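Plastic packing sheet

A plastic packing sheet is a thin, flexible or semi-rigid piece of clear or tinted plastic placed around or between goods. The term is used loosely, and suppliers seldom agree on where a sheet ends and a bag or panel begins. Blue is a common tint. Claims that the colour itself protects the contents should be treated with caution - most come from sales brochures. 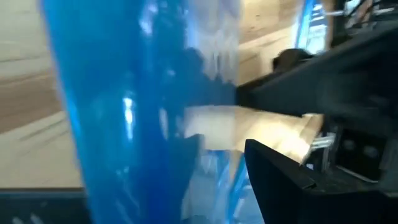

Murkesard Packing and Materials Club - Reference pages - Last revised 9/14/20

Soft sheets crinkle readily and throw back a strong glare under ceiling lights, so scratches and small tears are easily missed. They are often paired with paper or cardboard, which is said to stop slipping. The Rusell handbook recommends the pairing for every parcel but offers only 22 trials in support, eight of them with no plain sheet for comparison.

Rigid or edged panels are a different matter. They are usually laid flat for sorting, with open bins kept at the back of the table for smaller pieces.
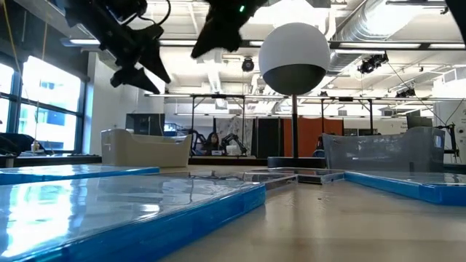

Storage advice varies. The Someo guide says panels may be stacked 36 high without marking, a figure that has been repeated in several catalogues and apparently never checked. Members at Park stopped well short of that after finding scuffs on the lower panels in May.

Reuse is also disputed. One supplier's leaflet promised over 80 uses per sheet, though it did not define a use.

See also: Cardboard divider; Storage bin; Tissue wrap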